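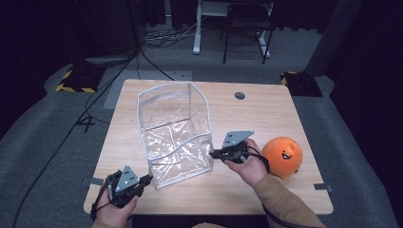

Threads > Lindsay Partington > Clear bags, small toys, one very happy me

1/ OK I have to talk about clear storage bags, because I finally started on the toy closet Monday and I'm a little obsessed. See-through walls! White piping on the rim and corners! Open top, so you just drop things in.

2/ First up is the orange smiley ball. It has lived under every piece of furniture in our house in Dundley and that goofy face still gets me every time (look at the tongue!!).

3/ My big thing is setting the bag on a table to fill it. I used to do this on the floor and my knees hated me. A light wood table is great for it, you can see right through the plastic to the top and spot any tiny stuff hiding at the bottom.

4/ Yes, the sides slump. A soft bag with nothing in it is going to sag a bit. I put the heavier toys around the inside edges first and then toss balls in the middle.

5/ Wrinkles: I hang mine over a chair back in a warm room overnight. They don't all come out, but it's enough that I can read a puzzle box through the side.

6/ What goes in a clear bag at my house: balls, bath toys, plastic animals, the 300 dress-up scarves (feels like 300). What doesn't: anything with 400 pieces. Those get a lid, please.

7/ Next is the craft shelf and I cannot wait. I have 2 more bags and a whole lot of yarn!

Comments

ratetar_mom: The smiley ball!! We have one just like it and the dog thinks it's hers.

Favina: Do the zippered ones hold their shape any better?

Lindsay Partington: @Favina a little! But I like being able to toss things in from across the room.

deb in the attic: Doing the bath toys tonight, thank you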